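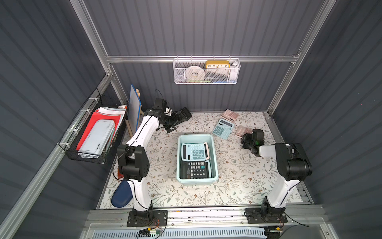
Rentrée, donc rangement, et cette année je commence par les calculatrices. Oui, les calculatrices, au pluriel, beaucoup trop au pluriel. J'ai ressorti la nappe à petites fleurs marron et feuilles gris-vert, le bac bleu d'eau, et hop, tri. La bleu clair et la noire sont déjà dedans, l'une un peu sur l'autre, la rose attend encore sur la droite. Pas très scientifique comme méthode. Le bac = on garde. Le reste = on verra.

Tout ça parce que la petite rentre au collège et que la liste réclame « une calculatrice ». J'ai failli en racheter une. 7 euros chez Votureck, dans le panier, j'allais valider. Et puis j'ai pensé au tiroir du bureau. Ce tiroir, je ne l'avais pas ouvert en entier depuis juillet, l'autre, celui de l'année dernière. Bilan : des calculatrices, des trombones, deux clés de je ne sais quoi, une facture Astura de 397 euros que je cherchais depuis des mois (le lave-linge, passons).

Bon. Pour le tri, ma règle, en vitesse :
– elle s'allume, elle a toutes ses touches, bac
– elle ne s'allume pas, on change la pile, on réessaie
– toujours rien, déchetterie, sans pleurer

Les piles, justement. Costel Nedeljković, mon voisin du dessus, m'a prêté son petit tournevis parce que le mien est trop gros pour ces vis ridicules. Merci Costel. Je te le rends demain, promis – enfin cette semaine. Il m'a dit aussi de regarder les contacts avant de jeter, un coup de vinaigre blanc au coton-tige et des fois ça repart. J'ai noté. Pas encore essayé. 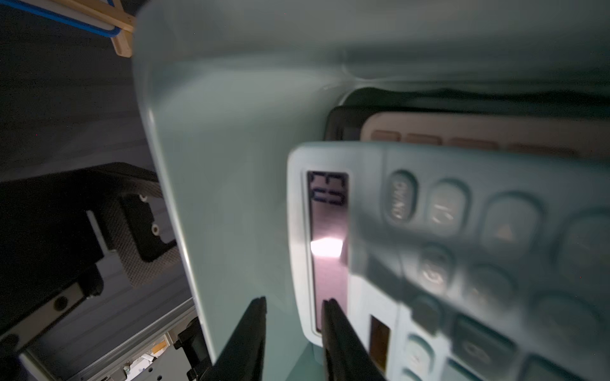

Question suivante, laquelle pour le collège ? Moi je suis pour les grosses touches. Quand j'étais en sixième j'avais une Juvside minuscule, plate comme une carte, je tapais toujours deux chiffres à la fois et je me retrouvais avec 534 au lieu de 53, la prof adorait. Alors les boutons bien ronds, un peu caoutchouc, avec de l'espace entre, ça me plaît, et le ON gris-bleu foncé au moins on le repère. L'écran par contre, brillant, dès qu'il y a une lampe on a un gros reflet blanc au milieu des chiffres. A voir près d'une fenêtre, à la table de la cuisine, là où elle fait ses devoirs quoi.

Elle, évidemment, veut la rose. Pour la couleur. On en reparlera ce soir, je sens que j'ai déja perdu.

Ensuite il me reste les règles, les compas et les tubes de colle, et la trousse Radulović dont la fermeture coince. Je vous mettrai la suite quand j'aurai un moment. Là il est 18 h et rien n'est prêt pour manger, je file.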